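Fruit Baskets and Table Displays: Frequently Asked Questions
Flinell Table Goods. Last updated May 28, 2018

Which cloth should go under a basket?
A textured weave in white or pale beige. The raised grid of a waffle cloth gives the base of the basket some grip and hides small creases. Our Bondness cloth is machine washable at 30 degrees. Do not tumble dry.

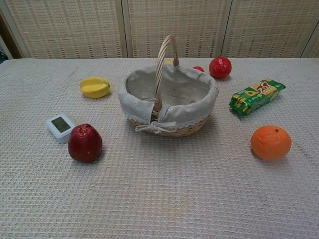
How do I wash the basket liner?
Untie the bow, lift the liner off the rim and wash it by hand. Lace trim should be pressed from the back with a cool iron. Refit the liner once it is fully dry; a damp liner will mark the cane.

Can I carry the basket by the handle when it is full?
Yes, up to the weight on the tag. Above that, support the base with one hand. Handles of twisted cane loosen with repeated overloading and cannot be retightened at home.

Real or toy fruit?
Either. Toy fruit suits displays that stay up longer than a few days. With real fruit, keep bananas out of the basket, as they speed the ripening of apples.

In what order should I fill it?
Set all the fruit out on the cloth first. Place round fruit such as apples and oranges at the bottom, star fruit on its side against the wall, and a curved banana last, across the top. 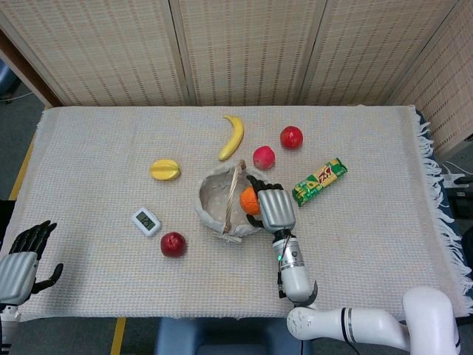
Does the fringe need trimming?
No. Comb it straight after washing. An underlayer in a dark color makes a white fringe easier to see.

Are replacement liners available?
Yes, under part number 208, for Niazi and Grerkis baskets. Allow 17 days for delivery, or 20 in December. Liners are not sold for baskets of other makes.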